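Publications > Rorkano Project > Technical Reports > Section 3

3. Demonstration Collection by Remote Control 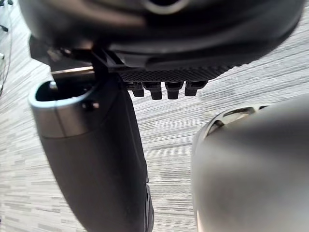
Figure 1. Wrist camera view during the work described in Section 3.1. The upper part of the image is taken up by the wrist housing; patterned carpet shows between the gripper parts.

3.1 Wrist view and operator control

All demonstrations were given by remote control. The operator moved a hand controller, and the arm followed its position and rotation at reduced speed. Hand guiding, in which the operator holds the arm and moves it directly, was used only in the pilot study by Laur and was dropped because the operator's hands often blocked the side camera.

The wrist camera was fixed to the arm, so the housing and the dark finger at left in Figure 1 take up much of the image. The large grey shape at right is close to the lens and heavily blurred. We did not crop or mask these regions. A policy trained on masked images was tested in August and lost track of the gripper opening more often than the unmasked one – the visible gap between the two sides seems to carry useful information.

The floor covering was not changed between sites. At the Raudsepp site it is a carpet with thin streaks in light and medium grey, and its uneven pattern gave the image encoder a background that shifted with every small wrist motion.

3.2 Recording and selection

Operators recorded 1310 demonstrations with the Clukbridge control software. Each one began when the operator pressed the foot pedal and ended at the second press. Tõnu Luik reviewed all recordings and removed those with a lost connection, a joint limit stop, or a pause longer than the limit set in Section 2.4. This left 1231 for training. A further 251 were recorded later by operators who had not taken part in the first round – these were used for testing only.

Pauses below the limit were kept. Cutting them out made the arm start its closing motion too early, an effect also noted in the Jutov trials.

Contact: Reet Laur, Rorkano Project | Back to top

Related reports
Operator Delay and Grasp Timing in the Jutov Trials
Clukbridge: Notes on Pedal Input
Hand Guiding at the Raudsepp Site: Pilot Study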